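Ticket 676: Reserve valuation report does not match ledger after rate load
Product: Wendgate Treasury, reserves module
Client: Bernberg
Opened by: Anas Kabbaj
Assigned to: Mahmoud Benjelloun
Severity: 2
Status: Closed

Description (Kabbaj)
The month-end foreign currency holdings report shows a total that differs from the general ledger by 976 thousand in base currency. The ledger is the lower of the two. The difference is confined to the yen and Swiss franc portfolios. Dollar, sterling and gold lines agree to the cent. No positions were added or removed between the two runs. Rates come in through the Iltix feed at close of business, and the load job reported success.

Attached: report export, ledger extract, load log.

Comment 1 (Benjelloun)
Received. Please confirm which rate set the report was run against. The header on the export says END but does not give a version. Also confirm whether the revaluation job was started by the scheduler or by hand.

Comment 2 (Kabbaj)
Rate set END, version 2. Revaluation was started by the scheduler. The report was run by hand later the same evening.
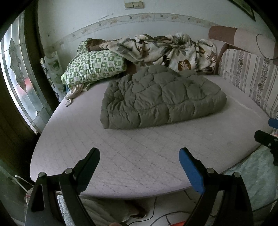 Comment 3 (Benjelloun)
The load log shows two deliveries from Iltix. Version 1 was complete. Version 2 was a correction file with 63 rates in it, and both yen and franc are among them. The scheduler started revaluation after version 1 and did not start it again after version 2. The ledger therefore carries version 1 values and the report reads version 2.

To check this on your side:
Open Rates, History, and filter on the closing date.
Compare the yen rate in versions 1 and 2.
Multiply the change by the yen position and do the same for francs.
The sum should equal the difference you reported.

Do not rerun revaluation yet. The period is still open, but a second run without reversing the first will post the unrealized gain twice if the setting REVAL_MODE is FULL.

Comment 4 (Kabbaj)
Yen accounts for most of it. Yen and franc together give the full 976 thousand, with a rounding residue under one unit. REVAL_MODE is FULL in production and DELTA in test. I do not know why they differ. The change record for test is dated April and mentions only a patch to the bond pricing screen.

Comment 5 (Benjelloun)
DELTA is the default from release 6 onward. An upgrade keeps the existing value, but a fresh install takes the default. If test was rebuilt in April, that explains the mismatch. Please ask whoever maintains the environment.

Steps for production:
1. Put a hold on the posting queue for the reserves book.
2. Reverse the revaluation batch from the Batches screen. Use Reverse, not Delete. Delete leaves the journal number unused and the audit report will flag a gap.
3. Check that the unrealized gain and loss accounts are back to the prior closing balance.
4. Run revaluation with the rate set fixed to END version 2.
5. Run the comparison report before releasing the queue.
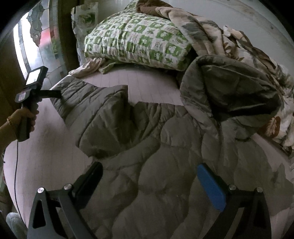

Comment 6 (Kabbaj)
Steps 1 through 3 done. Step 4 stopped with error RV-LOCK on the franc portfolio. The yen portfolio completed.

Comment 7 (Benjelloun)
RV-LOCK means another session holds the portfolio. Look under Admin, Sessions for an open position screen on francs. If the user is idle, end the session and restart step 4 for that portfolio only. There is no need to reverse yen.

Comment 8 (Kabbaj)
There was an open session under the Eglītis interface account, left over from the custody reconciliation. Ended it. Franc revaluation completed. Comparison report shows zero difference on all lines. Queue released. Test was confirmed as rebuilt in April.

Resolution (Benjelloun)
Cause: correction rates arrived after scheduled revaluation. The scheduler dependency was set to "first delivery" instead of "final delivery."
Fix: batch reversed and rerun against version 2. Dependency changed to "final delivery" in production and test.
Open point: client to decide whether production moves to DELTA. This needs sign-off from accounting and will be handled under a separate change request.
Open point: timeout for the Eglītis interface account is unset. Suggested value is 30 minutes.

Closed 1 June 2019 with the agreement of the reporter.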